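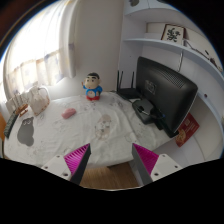 Photo: supplied by the author

Put the tablecloth back

When I came to this country I had one suitcase, and in it was a tablecloth from my mother. I thought this was a foolish thing to carry. I wanted to bring a second pair of boots. She said that boots can be bought anywhere, and a cloth also, but that I would not buy a cloth. She was right. In my first three years in Clillham I bought many things, and never once did I look at a tablecloth in a shop.

I want to argue for the tablecloth, and for the kind of meal that goes with it. I know it is a small subject. The newspapers at the start of January are full of advice about how to live better, and most of this advice costs money. My advice is cheaper.

In the town where I grew up, Nultden, every family covered the table on Sunday. It did not matter if there was roast meat or only potatoes with sour cream. The cloth went on at noon and stayed until the evening. Children were not allowed to leave the table quickly. We complained about this very much. Now I think it was the only time in the week when I heard my father speak in whole sentences.

Here I found a different custom. People eat well, often better than we did, but they eat standing at the counter, or on the sofa with the plate on the knees, or in the car. My first flatmates had a good table, and on it were letters, keys, a bicycle lamp and a plant. I lived there for 27 months and we ate at it twice. They were kind people and I liked them. I could not tell you what any of them worried about.

I don't believe that people here are colder than people at home. I believe a table without a cloth is always ready to become something else. It is a desk, then a shelf, then a place for parcels. When you put a cloth on it, you have told everybody in the house what it is for, at least for one evening. You cannot fix a lamp on it. You would feel ashamed.

There are good arguments against me, and I have heard all of them. The first is washing. A cloth must be washed and, in some families, ironed, and we know very well who did the ironing in Nultden. My mother spent half her Saturday on this work and got no thanks for it. I do not want to bring that back. In my home the person who spills is the person who washes, and I have stopped ironing completely. The creases fall out by the second course, or they don't, and the soup tastes the same.

The second argument is price. Last winter I saw a linen cloth in a shop window for 209 dollars. With such a cloth you could not enjoy a single beetroot. But the charity shops have boxes of printed and embroidered ones that somebody's children did not want, and I have never paid more than 50 cents for a napkin there. 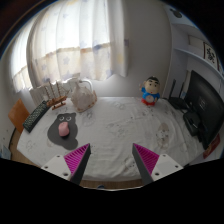 A neighbour to whom I read the first half of this essay, Dzene, told me that I was being sentimental, and that her own childhood Sundays under the good cloth were two hours of silence and fear of the gravy. She said she was happy to grow up and eat toast over the sink, and that a family who wants to talk will talk in a parking lot.

I have thought about this for some days, and I cannot fully answer it. A cloth will not make a hard parent soft. I remember also a few silent Sundays, which I left out when I started writing. Perhaps what I miss is the long sitting, and the cloth is only the part of it that fits in a suitcase.

Still, I would say to her that she now can choose the rules. Nobody needs to be afraid of gravy in her kitchen. The stains on my mother's cloth are older than I am, and one of them, near the hem, is from my own christening, or so I was told.

So I ask for one evening in the week. Clear away the letters. Put on the cloth, even if you are alone, even if supper is eggs. Leave the telephone in another room and don't stand up when the plate is empty. In February, when it is dark before the soup is warm, I find this hour is the one I wait for. My children complain about it very much.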